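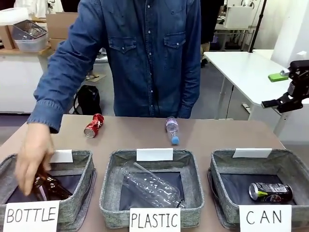

Come and sort rubbish with us (paid, no experience needed)

Hi, I'm Esmaeil Nikzad and I look after data collection at Hegyi. We're teaching a pair of robot arms to sort recycling, and they learn by copying people, so I need more people! We have 263 good examples of bottles, plastics and cans going into the right baskets and I'd love to reach 400 by the end of May.

You'll do a bit of everything - sorting by hand, guiding an arm through the same job, and setting the table up again for the next go. Crushed cans and crumpled bottles are very welcome, the messier the better. It gets repetitive, I won't lie, but we put music on and the kettle is always going.

What you'd be doing

1. Sorting by hand at the table, one item at a time, at whatever speed feels natural.

2. Driving an arm through the same sort while its wrist camera records. The view takes some getting used to, with the tabletop turned on its side and the green finger pads always poking in at the bottom.
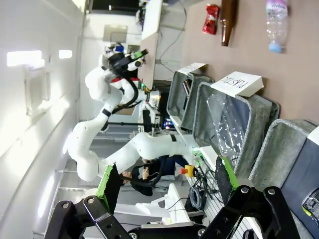 3. Checking recordings with Rommel Cabanatuan and marking the ones where something was dropped or went in the wrong basket.

Pay is $245 a session, 9 am to 3 pm, lunch included. Left-handers, please apply - we're short of you!

Send me a couple of lines about yourself and the days that suit.

Filed under: Work with us > Casual and short-term

© Hegyi | Contact | Back to top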